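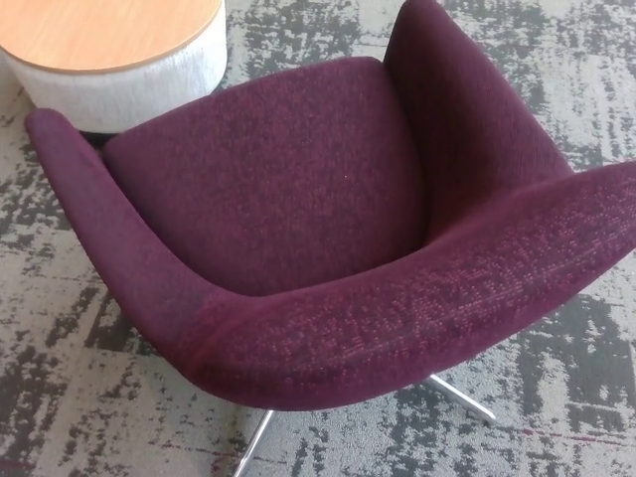
Página 20

Grimau. Mobiliario tapizado para espacios de espera y lectura

La línea Dikwood comprende las piezas de asiento destinadas a bibliotecas, hoteles y despachos profesionales. Se suministra bajo pedido, con un plazo que se confirma al aceptar el presupuesto.

Tejidos

Las telas de la colección Quispe pueden solicitarse para cualquier modelo de la línea. El cliente recibirá, previa petición, un muestrario con los tonos disponibles en la temporada. Pueden existir ligeras variaciones de color entre partidas, que no se consideran defecto.

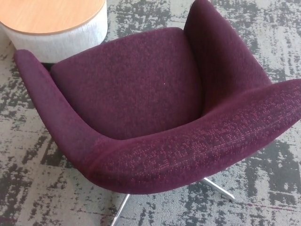
Butaca tapizada en tejido jaspeado, tono ciruela.

Conservación

Se recomienda aspirar la tapicería con boquilla blanda y evitar la exposición directa al sol. No deben emplearse disolventes ni lejía.

Garantía y entrega

La estructura está garantizada durante 2 años. Los pedidos inferiores a 190 euros devengan gastos de transporte; los superiores a 2.000 euros incluyen montaje en destino. Las reclamaciones se dirigirán al distribuidor autorizado, Jukley, con copia del albarán.

El catálogo se revisa en marzo. Grimau se reserva el derecho de modificar acabados y precios sin previo aviso.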